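Speaker notes: Tape First, Shelves Later
Laying out a parts bench people will want to use
Speaker: Silvana Barbosa, Kandeo
Slot: 42 minutes plus questions. Water on the lectern, clicker has a sticky back button so press it twice.

OPENING (title slide up while people sit down)

Good afternoon! Thanks for coming to the small room. I know Gerrit Van Wijk is next door talking about racking, and he's terrific, so the fact that you're here for a talk on yellow tape makes me very happy.

Quick show of hands. Who has a bench at work where you put something down in the morning and can't find it by lunch? (Wait. It'll be most of them. Laugh with them.)

Right. Keep that bench in your head for the whole talk, because at the end I'm going to ask you to draw it.

Say who I am: I look after layout at Kandeo, we sort and check plastic trim and wheel covers that come back from workshops, and I came to it from the dispatch side, so I was the person walking around with a panel under each arm looking for somewhere to set them down.

PART ONE: WHAT WE HAD BEFORE

Tell the Poltton story here. Short version if we started late.

Poltton was our old site. Long timber benches, lovely things, and every one of them covered end to end. We had 600 parts on the books in January and I reckon I could have put my hand on half of them. Jytte Riis had just started with us, and on her first morning she asked me where a checked part goes. I pointed. Then I pointed somewhere else. Then Halfdan came over and pointed at a third spot, and the three of us stood there like weather vanes.

(Pause for it. People usually recognise themselves.)

That question is the one I'd love you to take home. Where does it go? If you have to think about the answer, the bench hasn't been laid out yet, however clean it looks.

PART TWO: THE TABLE

Next slide. Leave it up right through this section.

I'm a big fan of a plain steel table. Smooth top, rounded lip, nothing built in. You can wipe it, you can tape it, you can peel the tape off again when you've changed your mind, and you will change your mind. We went through a stage at Poltton of screwing dividers onto the timber and every divider was wrong within a month. 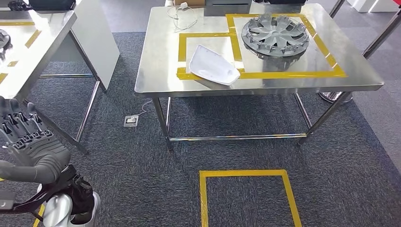

So, zones. My starting point is two rectangles that share a border, one small and one large, stepped so the whole outline makes an L. The larger one takes the round stuff, your wheel covers, which need to lie flat and face up so you can get a proper look at the slots. The smaller one is for the odd shapes. Curved panels, fins, anything moulded that won't sit square no matter how nicely you ask it.

Why stepped and not one big box cut down the middle? Hye-jin Byun worked this out for us and I still think it's brilliant. A straight line across a big box is easy to ignore, your eye slides right over it. Put a corner in the outline and you notice it every time you reach across. She tried it with masking tape on a Tuesday-looking sort of grey afternoon when we had no stock in, and we never went back.

Now, overhang. Somebody always asks about overhang! A wheel cover pokes over the border, a panel ends up resting on the tape. I'm relaxed about it. The tape tells you which home a part belongs to, and a part that's a bit over the line still tells you that. What I do watch for is a part sitting across two zones, because then the next person has to guess, and we're back to Jytte's first morning.

Say something about size. Cut your zone to the biggest part you handle, then give it a hand's width more on the side you reach from. If you leave too much, a second part moves in. It happens overnight, like mushrooms.

PART THREE: THE FLOOR

This is the bit I get most excited about, so watch the time. I want to be here by minute 20 at the latest. (Gerrit told me I spent half the last talk on carpet. He's right.)

We tape the floor as well. A rectangle on the carpet in front of the table, same yellow as on top. At our place that rectangle stays clear. No crates, no trolley, no bag, no "just for a minute". It's the standing spot, and if you can't stand at the bench, the bench may as well be in another building.

Carpet tile surprises people. Everyone assumes tape needs concrete. We've had good results on carpet tile, provided you vacuum first and then press the tape down hard with your heel, going slowly. Plan on redoing the corners, they're the first to lift. If you're on a patterned or mottled carpet, go for a bright colour, as a soft grey or a blue will vanish on you.

Floor outlets: find them before you tape! Walk the room with your layout in your hand. A table near a floor box is a gift for short cords, but keep the cord close to a table leg and out of the standing spot. Same rule up top. Cables live along the back edge, and the front half of the bench belongs to parts.

If there's time, the Vovemau story (the trolley and the cord, 2 minutes, ends with Halfdan Hafþórsson holding the kettle). If not, skip to the exercise.

PART FOUR: YOUR TURN

Hand out paper. Onu have kindly lent us the markers, please give them back.

Ask everyone to draw the bench they pictured at the start, seen from above, as it is today. Messy is great. Then turn the page over and draw two zones only. Give them 10 minutes and walk around. Things to ask as I go:

Which hand do you reach with?
What's the most awkward thing you handle, and where does it land now?
Where are your feet?

Pick a couple of people to hold theirs up. Favour the ones who've crossed something out.

QUESTIONS

Likely ones: tape width (we use the narrow roll on the table and whatever's in the cupboard on the floor), adhesive residue (warm soapy water, patience), and whether to label the zones (try a fortnight without, then see).

Leftover tape rolls are in the box by the door. Take one!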